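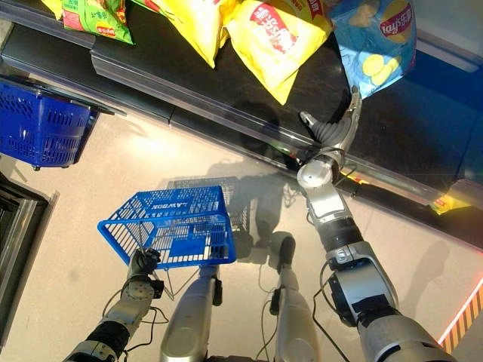 Snack shelf, blue bag of Lay's

Komness Walking Group
Minutes, planning meeting, 10 January 2023
Back room, Reddy Hall

Present: Jagadeesh Amin (chair), Deepika Sundaram (minutes), plus the usual lot, see sign-in sheet. Two new people, welcome. Apologies on the sheet too.

Started late, hall was double booked with the ukulele people until they found the other room.

1. Last minutes
Agreed. One fix – the Pravgate path is closed at the north end, not the south. DS has corrected the copy in the binder.

2. Money
Balance is $574. Hall rent for January paid out of that already. Still owed by a few people for the bus in the fall, names not being read out but you know. Jagadeesh to send one more email then drop it.
Question about whether we need to keep paying for the website when most people use the group chat. Long back and forth. The route notes are on the site and the chat loses everything after a while. Keeping it for now. Look again when renewal comes up.

3. Gorketine overnight
Main item. Going ahead. Nine signed up, bunkhouse sleeps more than that so still room if anybody wants in. Tell Deepika by the end of the month, after that we lose the option on the second room.

Route: over the ridge the first day, down by the reservoir, bunkhouse by dark. Back along the old rail bed. Some discussion of doing it in reverse so the climb is on the way home. No. Too tired by then, and the ridge is worse going down if it's icy. Jagadeesh walked the lower part over the holidays, says the footbridge has been fixed but the stile next to it is rotten, step over to the left of it where the wire is down.

Turn-round rule same as last year. If we're not at the cairn by noon we go back the way we came. Raised that last year we weren't at the cairn by noon and carried on anyway. Noted. The rule applies this time.

Bunkhouse: cold water only. Wood stove, bring your own kindling, the stuff in the shed was damp. No pillows. Key is in the lockbox and the code gets sent the day before, Deepika to forward.

Dogs: bunkhouse says no. Sorry Biscuit.

4. Food for overnight
Last trip everybody brought pasta and no one brought anything for lunch. Trying it diffrent. Shared dinner and breakfast, everyone carries their own lunch and snacks.

Dinner: lentil stew, vegetarian so there is only one pot to deal with. Deepika cooking at home and freezing it flat in bags. Needs people to carry a bag each. Breakfast oatmeal, tea, instant coffee. Somebody asked for real coffee. They can carry it.

Snacks: chips are light but they take up the whole pack and end up as dust. Suggested nuts, flapjack, cheese that doesn't mind being sat on. Not a rule. Several people strongly for chips. Left to conscience.

Also salt – one new member said she got bad cramps on long walks until she started eating something salty at the halfway stop. General nodding. Jagadeesh swears by pickles.

Allergies: one nut, one celery. Check the stock cubes, most have celery in them. Deepika has the list.

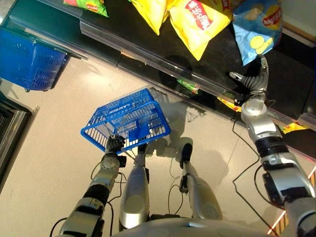

Blue shopping basket, Lawson

Shopping to be done the evening before by whoever is free, keep reciepts, photo of each one to Deepika same day please and not in a lump three weeks later. Cap on the shared food is $8 a head. Was argued up from last time, prices being what they are. If it goes over come back to the group before you buy and not after.

Bags: bring your own to load up the cars. We had a lot of split paper ones last time and oatmeal in the footwell of the Subaru, still there I'm told.

5. Gear
Group stuff in the hall cupboard needs going through. Known so far:
- big stove OK, small stove leaks at the valve, do not use, Jagadeesh has put tape round it
- first aid kit out of date in parts, blister plasters all gone
- rope: fine but who put it away wet
- maps, the Gorketine sheet is missing. Whoever has it please just put it back, no questions
Agreed to buy a new valve if under the price of a new stove. Otherwise bin it.
Headlamps are your own business but bring spare batteries.

6. Transport
Pravgate parking lot is now pay and the machine takes cards only. Car share as before. Three drivers so far which covers everybody if nobody brings a huge pack. Gas split evenly per car, sort it out among yourselves. Meet at the hall, not at the gas station, the manager there has asked us again not to leave cars all weekend.
The early bus was looked at, gets in too late for the noon rule.

7. Short walks
The local ones have been thin. Five people at the last, two of them lost for a bit. Ideas: shorter loop from the library, flat, done before lunch, for anyone coming back from an injury or bringing kids. Deepika to lead the first one if someone else back-marks. Hands went up slowly. Got one.
Request for a slower pace generally. Front group to wait at every gate and WAIT, not set off again the second the last person turns up.

8. Path report
Letter to the county about the Pravgate path, drafted, read out, a bit long. Cut the paragraph on the history of the wall. Jagadeesh to trim and send. Photos of the washout would help if anyone has some from before Christmas.
The sign at the Reddy Lane end points the wrong way, been spun round. Turn it back if passing, bring a wrench.

9. AOB
- Lost property: one gray glove, one thermos lid, a single gaiter. All in the box by the door.
- Someone wants a group fleece with the name on it. No enthusiasm. Will ask for a price anyway.
- Hall lights in the corridor are on a timer, wave your arms.
- First aid course, two places going, Jagadeesh has the form. Would be good if it wasn't the same people again.

Actions
JA: bus money email, stove valve, county letter, fleece price
DS: bunkhouse code, allergy list, stew, library loop
All: names for Gorketine to Deepika, find that map

Next meeting same room, date going on the chat once the hall confirms. Closed when the heating went off.

D. Sundaram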